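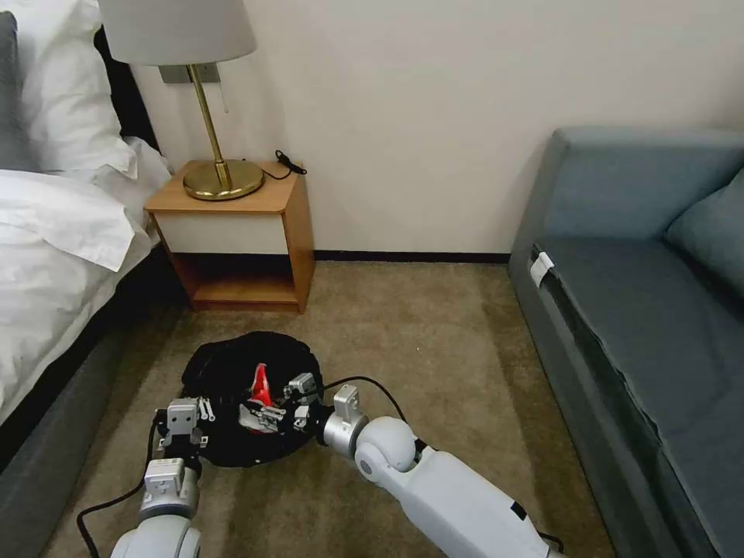

Room gallery: the Grastora guest bedroom

Search this site Search
Print this page
E-mail this page

The Grastora has one bedroom on the ground floor, at the end of the hall past the kitchen. It was refurnished in July by Chantelle Steyn and Rekha Bangera, who kept the carpet and replaced nearly everything else. 

The nightstand

It's a small wooden piece in a honey color, with an open shelf underneath. The shelf is deep enough for a book and a pair of glasses. The lamp on top has a brass base and stem and a pale gray drum shade, and it works with a pull cord. We looked at a taller lamp first, but the light fell in the eyes of anyone lying down.

The bag on the floor is black fabric and slumps when it's set down. Guests with soft bags like this one can leave them next to the bed. Hard suitcases are better in the hall closet, where Tadeusz Tomaszewski has put up a rack. The rack holds 2 large cases, or three small ones if the handles are folded.

The bed and the sofa

The bed has a gray upholstered base and a white duvet. There is a throw with dark gray fringe for cooler nights, and gray and white pillows at the head. Extra pillows are in the hall closet, top shelf. Please ask if you need a firmer one — we keep them in the laundry room.

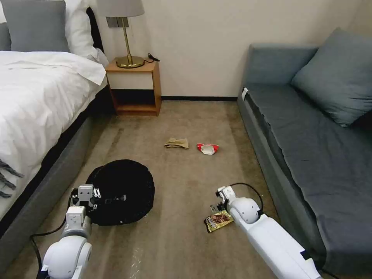

The sofa was the hardest thing to choose. The first one we ordered would not go through the door and had to be sent back. The gray one has a low back, and we keep a loose cover on the seat, which can be taken off and washed. Jucélia Leite sewed a spare in a similar gray, and the two are changed between stays.

The carpet is the original beige-brown one. It has darker patches, mostly near the bed, and they did not come out with the last cleaning. Elikem Adjei is getting a price for new carpet here and in the hall.

Check-in is from 3 in the afternoon and checkout is by 12. Wastepaper and wrappers go in the kitchen bin, paper on the left side.

Print this page
E-mail this page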